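# Loading a dish basin on a stone counter

This page covers small loads: cups, one or two bowls, a plate. The basin is a shallow rectangular one with rounded corners and a raised rim, set to the left of the work surface. The same steps apply to the Govenwood and Udau basins, apart from the rack height.

## Before you start

- Clear the counter to the right of the basin. Pieces waiting their turn stand there.
- Wipe the rim of the basin. Grit under a glazed foot will scratch.
- Put the wire rack in if yours has one. The Hattori rack goes in with the long bar toward you.

## 1. Sort by shape

Group the pieces before any of them go in.

1. Tall and narrow: cups, mugs.
2. Flat: plates, lids.
3. Open and shallow: bowls.

Cups go to the back corner, flat pieces beside them, bowls toward the front. A clear cup can hold a smaller one for a short time while you make space, but separate the two before washing. 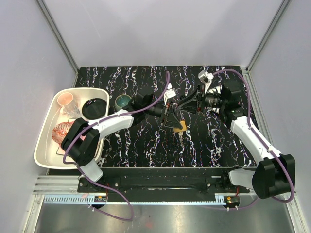

Two cups left one inside the other will lock together once there is water between them, according to Indar, so pull them apart first and stand them side by side. A twist works better than a straight pull. If they have already stuck, put cold water in the inner cup and stand the outer one in warm water for 12 minutes.

That method is suitable for plastic. Do not use it on thin glass, which may crack from the difference in temperature.

## 2. Place the flat pieces

Lay the largest plate at the front of the basin. If there is a rack, the plate goes on top of the bars and must not tip when pressed at the edge. A second plate can lean against the inner wall, provided its lower edge is held by something. A round plate resting on a smooth floor alone will slide.

## 3. Place the bowls and cups

Set a small bowl over one side of the plate. Keep the other side open so that you can lift the plate without moving the bowl. Cups stay in the back corner with a finger's width between them.
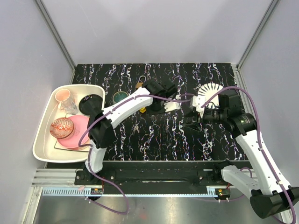
Patterned bowls need a little more room than plain ones. A pattern painted over the glaze wears at the points of contact, usually the rim. Turn the bowl until the rim touches at one point only.

Ceramic pieces that do not fit should wait on the counter, close to the basin but not touching it. Polished stone is slippery when wet. Put a folded cloth under anything heavy.

## 4. Unload

Work in reverse order: bowls, cups, plates. Lift the rack out last and tip the basin toward the sink.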